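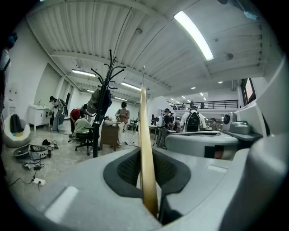 The upper room at Niriveo reopened to members in February, and this entry records the arrangements now in place. Readers who attended the last session will know most of them already.

Coats are to be hung on the black metal rack. It was moved from the entrance passage at the request of Zoltán Veres, and it has proved a sensible change. Jackets were previously left over the backs of the office chairs, where they caught in the wheels and were a nuisance to everyone. Members are asked to use the upper hooks first.

The white sink cabinet remains against the wall and is available for rinsing cups and brushes. Bowls should be returned to the small wooden cabinet after use. Its door sticks in cold weather and should be lifted slightly when opened.

The fluorescent tubes are switched in two groups. The last person to leave should check both switches, including the one by the mezzanine stairs. The electricity bill for the previous period came to $352, against $290 for the one before, and the difference was largely a matter of lights left on overnight.

The long tables will stay where they are until the floor has been cleaned. I had hoped to have the plan from Gamier by now, but it has not arrived. The room closes at 9 p.m.

Posted February 16, 2021
13 comments | 9 shares

Related posts
Keys and Access at Niriveo
A Visit to Ruteo
Notes on Storing Chairs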